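Entretien du petit électroménager – séance 4
R. Marinho

4.1 Dépose des éléments amovibles
Couper l'alimentation et attendre 40 minutes avant toute ouverture. Les pièces déposées sont rangées dans l'ordre de démontage. Référence de cours : fiche Drutier 47.

4.2 Nettoyage
Eau tiède, détergent neutre, chiffon non abrasif. Les joints se traitent à part (voir séance 5).

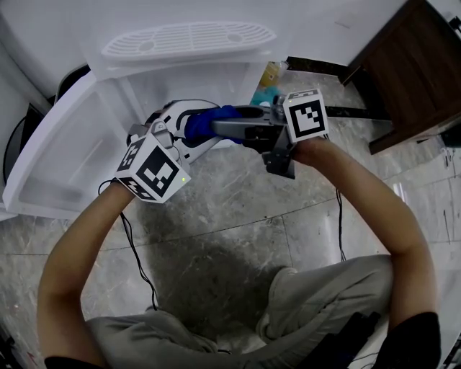

4.3 Poste de travail au sol
Le dégagement devant l'appareil se mesure porte ou tiroir ouvert. Sur un carrelage gris à motif marbré, les joints entre carreaux servent de repère d'alignement. Un meuble voisin, tel le meuble en bois brun foncé à droite, limite la zone de dépose.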